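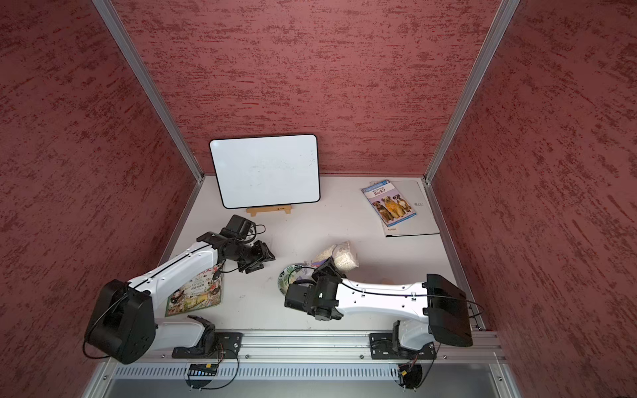

Table clearing, work in hand: two arms at a table holding a whiteboard, books and a bag of small grains.

Household and Shop-Floor Tasks: Picture Gallery
Wodmont Centre for Applied Automation

Can a machine tidy a table yet? The Wodmont Centre is asked this question by visitors, by care providers and by owners of small shops, and the reply depends a good deal on which table is meant. The gallery page accompanies the Pennington programme, in which ordinary chores are set for pairs of robot arms and the results are recorded task by task. The notes on this page were prepared by Chutima Sitthichai, who oversees the tabletop work, and are intended for readers without a technical background.

The task
Table clearing is listed in the programme as Task 6. The arms are asked to move a set of everyday articles to agreed places without dropping, tearing or spilling anything. An attempt ends when every article is in its place or when the time allowed has run out. Each layout is attempted 40 times before any change is made to the settings.

Books and folders
A thin paperback is among the harder articles on the list. "Why Do Dogs Bark?" lies flat, at an angle, on a larger pale grey folder or notebook, and there is very little edge for a finger to get under. A person would slide the book to the side of the table and take hold of it there. The arms can be taught the same movement, but the folder tends to travel with the book. Shop staff who have tried to lift one magazine from a stack will know the difficulty. Picture books are treated as a separate group in our records, as their covers vary so much in size and stiffness.

Bags of loose goods
The clear plastic bag of small pale grains stands in for rice, pulses, pet food and similar goods sold by weight. A bag changes shape each time it is touched, and a grip that held on one attempt may slip on the next. Our present practice is to aim for the knotted end. Results from this group are of particular interest to Odden, the grocery wholesaler supporting the programme, whose staff refill shelves by hand every morning.

Plates and other flat rounds
The round white piece with the green leaf-like pattern belongs to the group we call flat rounds, which takes in saucers, mats and small plates. Rigid pieces with a raised rim are lifted with fair success. Pieces with no rim are usually pushed to the table edge first. Work with wet crockery has not begun.

Upright articles
The small whiteboard on its light wood easel stand tests a different skill. It must be moved without being tipped over, and its stand must come with it. Counter signs, menu holders and framed photographs raise the same problem in shops and homes.

Where matters stand
In the last full round of 100 attempts at clearing a mixed table, the arms completed 30 without help from a member of staff. Most of the remainder failed at a single article, commonly a book or a bag. The Centre regards this as useful progress for a chore with so many different shapes in it. It does not support the claim that such equipment is ready for an unattended kitchen or stockroom, and we advise care with any supplier who says otherwise.

Speed is reported separately. A member of staff still clears the same table a great deal faster, and the programme sets no target for closing that gap in the present year.

Further pages
The next set of tasks, on folding and hanging, will be carried out with the Gistova workshop and added to this gallery in December. Schools and community groups wishing to attend a demonstration may apply to the Centre's front office. Demonstrations are held on Tuesday afternoons, and places must be booked in advance.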